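4.3 Recording a pick-and-place set

By this point the arm is bolted down, homed, and no longer making the noise described in section 3. Recording is the easy part, which is why most sets are ruined here.

1. Put the mat on the table and the basket on the mat. The mat keeps the basket from creeping away every time the gripper brushes it. Leave both where they are for the whole batch.

2. Fill the basket from the produce kit. Don't arrange it. People love to arrange it, and the model then learns that grapes live in one particular corner of the universe.

3. Open Cledalley on the operator laptop and choose New Batch. Type the task as one plain sentence: "Take the carrot out of the basket and place it on the mat." Save your prose style for the notes field.

4. Press Arm. Wait for the second beep. The first beep means only that the software has noticed you.

Note: The Clorkthorpe leader handle has a dead zone of 5 mm at rest. If the follower arm twitches while your hand is still, re-zero the handle before you record anything. Twitches are learned faster than anything else.
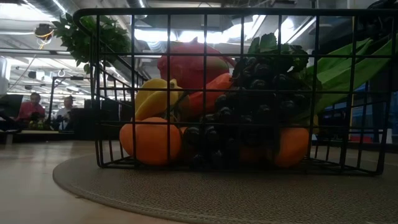 5. Press the pedal, perform the task once at a calm, even speed, and press the pedal again. Hesitating over a grasp is fine. Waving to a colleague with the gripper is not, and yes, we filter for it.

6. Mark the episode Keep, Fail or Discard. A missed grasp that you recovered from is a Keep. A missed grasp that you gave up on is a Fail. Discard is for phone calls, sneezes and software updates.

7. Between episodes, tip the contents into the tray and pour them back. Change the target item when Cledalley asks you to, even if you were getting good at the carrot.

8. Stop after 2 hours. Tired operators produce a very recognizable style of data, and we already have plenty of it.

Caution: Wire baskets have square openings exactly wide enough to admit one fingertip of the Drullent gripper and not quite wide enough to let it leave. If a fingertip catches, release the pedal and open the gripper by hand. Do not pull upward. The basket will come too, followed by the fruit.

Caution: Keep your own fingers out of the basket while the status light is green.

How many episodes do you need? The target for a new task is 1000 Keeps. Mathis Moulin once got a usable policy from 547 and has mentioned it at every meeting, but his was a single item on a bare table. Plan for the full number.

Upload the batch before closing the laptop lid. Closing the lid pauses the upload, and the progress bar will go on looking confident regardless. When the batch shows as Received, go to section 4.4, Checking labels.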